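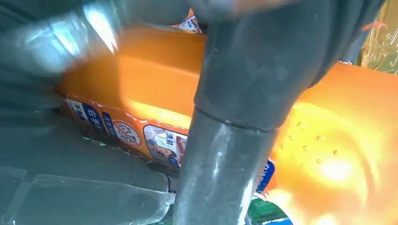 August 8, 2024

Where do the half-used bottles go at the end of the day? On the low shelf by the sink, caps tight and labels facing out, so the next person can find what they need.

I spent a good part of the morning sorting that shelf, and I must say it was rather pleasant once the radio was on. Katia brought over five more bottles from the Ferraro cupboard, bless her, and we wiped each one before it went up – the old shelf liner had been sticky since February. Sandro, if you're reading this, the new liner is in the drawer under the scale. I still have to do the back corner, probably after lunch tomorrow.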